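Started open-water swimming in March and I need to talk about it, so bear with me. Thread!

The lake at Nendcombe was so cold that first morning I said a word I've never said in front of Pui-shan Sin before. She laughed and kept walking in. I stayed in for maybe a minute and grinned all the way home.

Best thing I bought: a big ugly changing robe, secondhand. Second best: wool socks two sizes too large, so you can drag them on over damp feet with fingers that don't work yet.

Go with people! Our group meets at the boat ramp and there are 13 of us now, all ages. Marcela Kollár brings soup. Her soup has beans and a lot of paprika and I think about it during the swim.

Long hair people, please listen – a regular elastic under a swim cap will take half your hair with it. I switched to the spiral kind and haven't looked back.
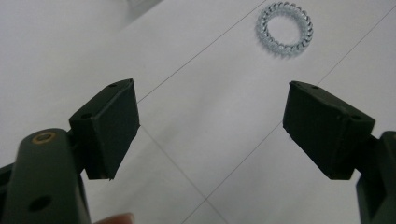

Same goes for caps. Silicone over latex every time, and if it's really cold wear two, with a thin neoprene one underneath.

Next up is the Skarkville winter dip on Sat 13 December! 20 minutes of warm-up on the beach, then everybody in together. Yung-ching Chien did it last year and still talks about the fog coming off the water.

If you're anywhere nearby and curious, message me. I have a spare robe – also ugly.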